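Promard im Test: Lernen aus 146 Vorführungen, und dann?

Wer sich für Haushaltsroboter interessiert, kennt das Muster. Ein Verfahren wird vorgestellt, dazu gibt es ein Video in doppelter Geschwindigkeit, eine hohe Prozentzahl und den Hinweis, dass der Code bald folgt. Bei Promard folgte der Code tatsächlich. Deshalb diese Besprechung, und deshalb fällt sie etwas freundlicher aus, als ich zunächst vorhatte.

Promard ist ein Lernverfahren für zweihändige Arbeiten mit großen, weichen Gegenständen. Entwickelt wurde es von der Gruppe um Brahim Ghoneim bei Mastow. Gemeint sind Laken, Decken und Vorhänge, also alles, was sich beim Anfassen verformt und sich danach kaum noch sauber modellieren lässt. Die Idee: Der Roboter bekommt Vorführungen per Fernsteuerung, lernt daraus aber keine vollständigen Bewegungsbahnen. Er sagt voraus, wo die Stoffkante nach dem nächsten kurzen Handlungsabschnitt liegen soll, und sucht sich die passende Armbewegung dazu. Stimmt die Kante nicht, wird neu geplant.

Das klingt vernünftig. Neu ist es nur zum Teil. Kantenbasierte Darstellungen für Textilien gibt es seit Jahren, und die Autoren sagen das im Anhang auch selbst, allerdings deutlich leiser als in der Einleitung.

Zu den Zahlen. Trainiert wurde mit 146 Vorführungen, alle an Betten. Die Erfolgsquote beim Auflegen eines Lakens wird mit 82 Prozent angegeben. Erfolg heißt im Bericht: Das Laken bedeckt am Ende die Matratze und hängt auf keiner Seite auf dem Boden. Von glatt ist keine Rede, von festgesteckten Ecken auch nicht. Wer schon einmal in einem Hotel gearbeitet hat, würde dafür eine andere Note vergeben.

Interessanter finde ich die Vergleichsvariante, in der die Kantenvorhersage abgeschaltet ist und der Roboter schlicht die Vorführungen nachahmt. Sie kommt auf 79 Prozent. Drei Punkte Unterschied, und die Streuung zwischen den Trainingsläufen fehlt in der Tabelle. Ich habe nachgefragt und die Antwort bekommen, man habe zwei Läufe gemacht und den besseren berichtet. Das ist immerhin ehrlich. Als Beleg für die Kernidee reicht es mir nicht. 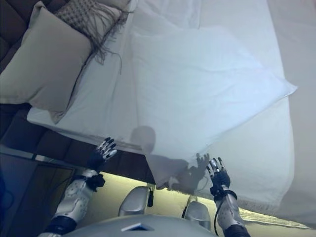 Schwierig ist vor allem die Phase, in der der Stoff in der Luft ist. Ein angehobenes weißes Laken über weißem Bettzeug bietet der Kamera wenig Kontrast, und je nach Lampe fallen die Schatten von Kopf und Händen des Roboters mitten auf die Fläche, die er gerade beurteilen soll. Promard behandelt dieses Problem mit künstlich veränderter Beleuchtung im Training. Im mitgelieferten Auswertungsskript kann man sich die vorhergesagte Kante einblenden lassen, und dort sieht man, wie sie in manchen Aufnahmen vom Saum auf einen Schattenrand springt. Meist fängt sich das System beim nächsten Planungsschritt wieder. Manchmal eben nicht, und dann wird ein Zipfel sehr entschlossen in die falsche Richtung gezogen.

Dass gemusterte Bettwäsche nicht getestet wurde, halte ich für eine echte Lücke. Sie könnte die Sache leichter machen oder auch ganz kippen. Man weiß es nicht.

Zur Handhabung: Die Installation lief bei mir nach einem Nachmittag durch, was für Forschungscode ordentlich ist. Die Dokumentation ist knapp und stellenweise veraltet, zwei Konfigurationsdateien heißen inzwischen anders als beschrieben. Das Datenformat stammt von Somogyi und ist gut gemacht, mit sauberen Zeitstempeln für beide Arme. Wer eigene Vorführungen aufnehmen will, findet hier mehr Brauchbares als im eigentlichen Lernteil. Eigene Versuche an echter Hardware habe ich nicht gemacht, ich habe die mitgelieferten Aufzeichnungen ausgewertet und das Training einmal vollständig wiederholt. Mein Modell lag bei der Vorhersage der Kante etwas schlechter als das veröffentlichte. Ob das am Zufallsstart liegt oder an den umbenannten Dateien, konnte ich nicht klären.

Die Gruppe in Jadport, die das Verfahren auf Tischdecken übertragen will, hat im Juli erste Ergebnisse angekündigt. Darauf bin ich gespannt - nicht zuletzt wegen der Frage, ob die Kantenvorhersage bei einem anderen Gegenstand überhaupt etwas beiträgt oder ob man wieder vor allem gute Fernsteuerung sieht.

Gut: offener Code, brauchbare Daten, Fehlversuche liegen vollständig bei.

Weniger gut: dünner Vergleich, großzügige Definition von Erfolg, keine Angaben zur Dauer eines Durchgangs. Gerade die hätte ich gern gehabt.

Für Arbeitsgruppen mit eigenem Zweiarmroboter lohnt sich der Download, schon wegen der Aufzeichnungen. Die Behauptung, das Verfahren brauche wegen der Kanten weniger Vorführungen, würde ich vorerst nicht weiterzitieren. Von mir gibt es 2 von 5 Punkten für die Methode und einen mehr für die Daten.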